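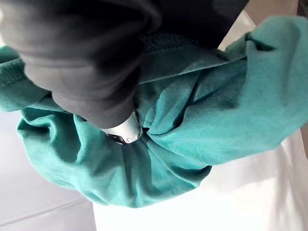 Ticket : colonnes mélangées et coins illisibles dans l'OCR du fonds Halász

Statut : résolu, suivi ouvert sur un point
Ouvert le : 19 avril 2025
Demandeur : Noman Zaidi, numérisation de la presse ancienne
Matériel : scanner à plat Pladbridge grand format
Logiciel : Grastix (reconnaissance de texte et visionneuse)
Priorité : normale

Description du problème

Bonjour à toute l'équipe,

Je commence par la bonne nouvelle : le fonds Halász est une merveille ! Des hebdomadaires régionaux reliés, avec les cours du marché aux grains, des feuilletons à suivre, des réclames pour des sirops contre tout, et même des comptes rendus de concours de labour qui se lisent comme des matchs de finale. Nous avons passé 700 pages au scanner et je me régale à chaque cahier.

La moins bonne : dès que j'ouvre une page dans la visionneuse et que je lance une recherche, le texte reconnu part dans tous les sens. Grastix lit la première ligne de la colonne 1, saute à la première ligne de la colonne 2, puis à la 3, et recommence. On obtient des phrases du genre « Le conseil municipal a voté à l'unanimité le prix du veau sur pied, que la comtesse serra contre son cœur ». C'est drôle cinq minutes, beaucoup moins quand un généalogiste cherche un avis de décès.

Deuxième souci, peut-être lié : dans le coin inférieur gauche des pages de droite, le texte est absent ou réduit à des signes de ponctuation. À l'œil, sur l'image, tout se lit pourtant assez bien.

Ce que j'ai déjà essayé avant d'écrire :
– relancer la reconnaissance sur le même lot : résultat identique ;
– vider le cache de la visionneuse : aucun effet ;
– exporter une page en TIFF et la réimporter seule : les colonnes restent mélangées ;
– changer la langue de « français » à « français ancien » : les s longs passent mieux (bravo pour ce module, au passage), mais l'ordre de lecture ne bouge pas.

Premier retour du support

Bonjour Noman, merci pour ce ticket très complet, et pour la comtesse. Pouvez-vous nous indiquer la résolution de numérisation, le nombre de colonnes par page et le profil de mise en page sélectionné dans Grastix ? Si possible, joignez aussi le journal d'exécution d'un lot fautif.

Réponse du demandeur

Avec plaisir ! Résolution : 300 ppp, niveaux de gris. Quatre colonnes pour les premières années, puis six quand le journal change d'imprimeur en septembre et passe à un format plus haut. Profil de mise en page : « Livre », je n'y ai jamais touché. Le journal d'exécution est joint, j'y ai relevé deux lignes qui reviennent sans cesse :

AVERT. filet vertical ignoré (largeur inférieure au seuil)
AVERT. ligne de base non rectiligne, zone rejetée

La première me semble parlante. Les filets entre les colonnes sont très fins dans ces journaux, parfois interrompus là où le plomb était usé, et j'ai bien l'impression que le logiciel passe à travers comme s'ils n'existaient pas.
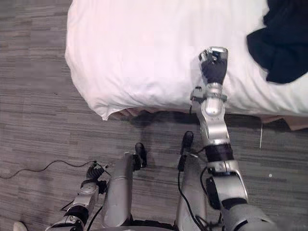
Sur les numéros à six colonnes c'est pire encore, car les blancs entre colonnes sont minuscules : le compositeur a gagné de la place partout où il pouvait. J'ai tenté un lot de 18 pages choisies dans cette période, et toutes sont touchées. À l'inverse, les pages de réclames, avec leurs gros encadrés bien noirs, sortent presque parfaites. J'y ai d'ailleurs trouvé une publicité pour un vélocipède à crédit que je vais encadrer au-dessus de mon bureau.

Deuxième retour du support

Vous avez mis le doigt dessus. Le profil « Livre » suppose une ou deux colonnes et considère les filets fins comme des salissures. Il faut passer au profil « Presse » et abaisser le seuil de détection des filets. Le second avertissement concerne la courbure des lignes et se traite à part. Procédure proposée, à suivre sur un petit lot avant de toucher à l'ensemble :

Étape 1. Dans Grastix, ouvrir Lot > Propriétés > Mise en page et choisir « Presse ». Ne pas cocher « Détection automatique du format » pour l'instant.

Étape 2. Dans l'onglet Filets, régler la largeur minimale sur 1 pixel et activer « Relier les segments interrompus ».

Étape 3. Découper le fonds en deux séries, l'une à quatre colonnes, l'autre à six, et indiquer le nombre de colonnes à la main pour chacune.
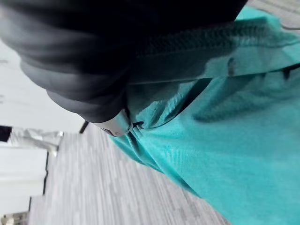
Étape 4. Supprimer l'ancienne couche de texte avant de relancer (Lot > Couche texte > Effacer). Sans cela, la visionneuse continue d'afficher l'ancienne version dans les résultats de recherche.

Étape 5. Relancer la reconnaissance, puis comparer trois pages au hasard avec l'image.

Résultats du demandeur

C'est le jour et la nuit ! J'ai suivi les étapes sur un lot test de 36 pages, moitié quatre colonnes, moitié six. L'ordre de lecture est bon sur l'ensemble du lot. Le feuilleton se suit d'un bout à l'autre, le conseil municipal a retrouvé ses délibérations et le veau est rentré à l'étable. J'ai cherché « incendie » pour voir et je suis tombé sur le récit complet d'un feu de moulin, avec la chaîne de seaux jusqu'à la rivière et le nom de chaque pompier. Je l'ai lu en entier, et tant pis pour le planning.

Deux remarques pour les collègues qui feront la même manipulation. À l'étape 3, il faut enregistrer chaque série avant d'indiquer les colonnes, sinon le réglage revient à sa valeur d'origine. Et à l'étape 4, la fenêtre de confirmation parle de « supprimer le contenu », ce qui m'a fait une petite frayeur – seule la couche texte est effacée, les images restent en place.

Reste le coin inférieur gauche.
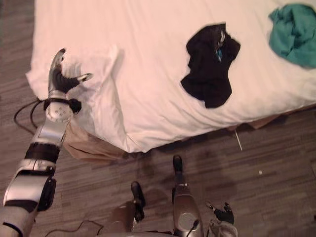

La courbure des lignes vient de la reliure et du papier, j'en suis maintenant convaincu. Au milieu de la page, les lignes sont droites et Grastix les lit sans broncher ; près du coin, le papier gondole et les lignes montent puis redescendent. Prenez le drap blanc sur le lit, juste au-dessus : il est lisse sur presque tout le matelas, et c'est vers le coin que les plis arrivent. Mes pages font pareil, en plus discret. J'ai donc essayé le redressement local (Image > Géométrie > Redresser par zone) sur une page très abîmée, et le texte du coin est revenu, à deux mots près. Quel plaisir de voir réapparaître une annonce de bal !

Troisième retour du support

Très bon réflexe. Le redressement par zone est gourmand en mémoire, mieux vaut l'appliquer uniquement aux pages de droite et par paquets de 18. Évitez de l'enchaîner avec le lissage du fond, qui mange les accents sur les petits caractères. Côté numérisation, si des volumes restent à passer, soutenez le plat opposé de la reliure pour que la page repose à plat sans forcer sur le dos, et ne pressez pas le couvercle du Pladbridge sur un cahier fragile.

Points réglés
Ordre de lecture : résolu par le profil « Presse » et le nombre de colonnes saisi à la main.
Anciens résultats dans la recherche : résolu par l'effacement de la couche texte.
Coins illisibles : résolu sur la page test, traitement en cours sur les pages de droite.

Point ouvert
Les titres qui courent sur deux colonnes sont parfois rattachés à l'article voisin. Noman envoie trois pages d'exemple dès que le lot en cours est terminé.

Dernier message du demandeur

Merci mille fois ! Je relance la série à quatre colonnes ce soir et je vous envoie les titres baladeurs ensuite, avec le feu de moulin en pièce jointe, parce qu'il mérite des lecteurs.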